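Cloth notebook – Saturday, cell 2

Planner rewrite is merged and running! I pulled the Brinum branch this morning, fixed the two tests that were still red (both were stale joint limits in the config, nothing clever) and went straight on to garments. Dark ones first, as that is where the old perception stack always let us down.

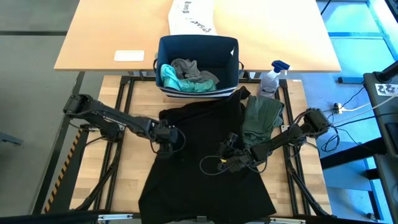
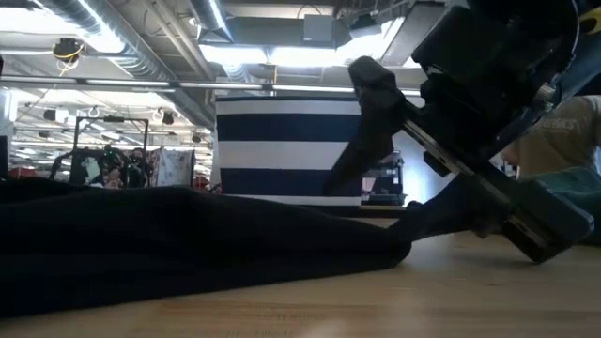 Dark cloth, overhead view and down at table height.

What changed since the last entry: Plirkora no longer gives us a single outline. It gives a mask plus a confidence per edge point, and the grasp picker is allowed to say no. On black fabric the old version would find a crease, decide it was a hem and go for it with total conviction. Now inner creases score low and mostly drop out before the planner ever hears of them. I replayed all 188 logged frames from October through the new picker and it chose a true edge in every one except 8. Lovely! Six of those are sleeves lying on top of the body, black on black, and I'm not sure I could pick the edge myself from the depth image.

The other two are a bug. The picker caches the table plane at start-up and if someone leans on the table the plane is off by a couple of millimetres, so the lower finger comes in high. Ticket is in the Cruickshank tracker. Quick fix is to refit the plane before each grasp, costs 75 ms, and I'd happily pay that.

Two-arm timing. Zenar now plans both arms as one problem instead of planning the left and then making the right work round it. The paths come out shorter and there's far less of that awkward waiting about at the shoulder line. I had been dreading the solve time but warm starting from the previous plan does most of the work – only the first plan after a reset feels slow. If you abort halfway, clear the warm start by hand (zenar reset --plans), otherwise it drags the old solution along and you get a very odd swing on the left.

Force threshold on table contact: I've left it where it was. Tried lowering it in sim and the arm stopped on every wrinkle.

Still to do:
refit plane per grasp, then rerun the replay set
log the confidence values next to the mask, we currently throw them away
sleeve-over-body frames, label them properly and see if a second view helps
write down what the cable does to the wrist limits, it's only in my head at the moment

If anyone wants the cell on the new branch, please rebuild the message package first. I forgot, and lost most of an hour to a field that had quietly changed its name.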